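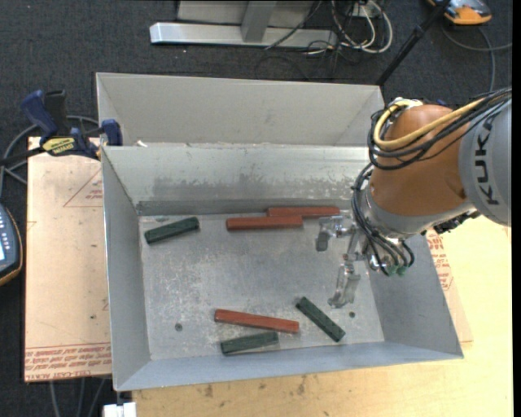 Wooden blocks in the tray, with the gripper over the floor of the tray.

The usual case for teleoperation is that it scales. Put an operator on a controller, record 300 demonstrations, and train on whatever comes out. I think most labs should record fewer and look harder at each one.

Blocks in a metal tray make a good argument for this. Two blocks that overlap are a different problem from one lying alone, and a block near a wall leaves little room for a finger. An operator solves each case in a different way, often without noticing. At Tretbridge we compared 50 remote demonstrations with 50 in which the arm was guided by hand. The remote set had more pauses before contact. The guided set had smoother approaches, but the wrist angles reflected where the person was standing.

Krešimir Stojanović, who ran the February sessions, wanted to discard the pauses. I disagreed. A pause before contact often marks the point where the operator lacks information – usually depth, sometimes force. Trimming it leaves a cleaner trajectory and hides a sensing problem.

My proposal is modest. Record in batches of five, replay every batch on the arm, and change the layout only after three clean replays. Log the operator and the control method with each file. It is slow work, and a large dataset recorded without it takes longer to repair.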